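Chapter 2

Sorting, Grouping and the Trouble with Odds and Ends

Before we get to anything that looks like proper theory, I should like you to think about a kitchen drawer. Most homes have one. It holds the string, the spare key for a door that was replaced years ago, a birthday candle or two and a battery that may or may not be flat. If I asked you to tidy it, you would start making piles almost at once, and you would probably do it without wondering why those piles and no others. That small, everyday act of putting like with like is what this chapter is about, and I hope to persuade you that it is a good deal stranger than it looks.

When Meron Tesfamariam and I first taught this course together, we used to begin with the long history of library catalogues. It was a lovely lecture (she still gives it, if you ask nicely) but the students always seemed to arrive at the real question near the end, just as everybody was packing up. So now we begin with household things, and let the libraries wait until Chapter 5. 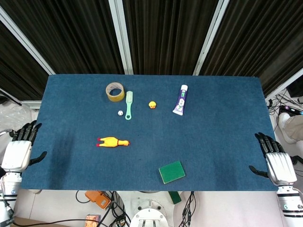
Suppose, then, that two people are asked to sort the same handful of goods. Wafula Okoth, who ran a hardware shop called Fendus for most of his working life, would sort by where a customer might look for a thing. Tape goes near glue, glue near paint, and never mind what any of them is made of. Khalil Sabbagh kept the stock book at the Yammine warehouse and sorted by size and weight, for the very good reason that heavy boxes must go at the bottom. Each man found the other's system quite baffling, and each could find anything he wanted in his own building within a minute.

Neither of them was wrong, of course. A grouping is made for a purpose, and when the purpose changes the grouping usually has to change with it. You will meet this idea again and again, so do please give it a moment now, perhaps over a cup of tea. Toothpaste is a bathroom thing, a small thing, a thing in a tube and a thing that runs out, and it may belong in four different piles before lunchtime.

There is one more wrinkle. Almost every system ends up with a pile marked "other". The old Jidora stock list, which we look at closely in Section 2.3, had 278 entries, and about 30 of them sat under "sundries". Beginners tend to feel that a pile like that is a failure. I would ask you to be kinder to it. Sundries often show us where a system was stretched to meet something its makers hadn't planned for, and a patient reader can learn a great deal by going through them slowly.
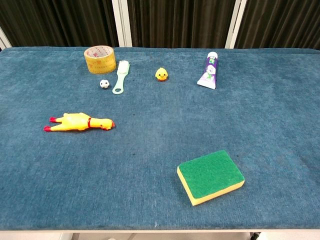

2.1 What do we mean by a group?

In ordinary talk we use "group", "kind", "sort" and "class" as though they were much the same, and for most of this book we shall carry on doing so. Now and then, though, we shall need to be a little fussier. By a group we shall mean any set of things that somebody has chosen to treat alike for the time being. Keep an eye on the word "chosen", which will matter a good deal when we come to family trees and to the naming of plants.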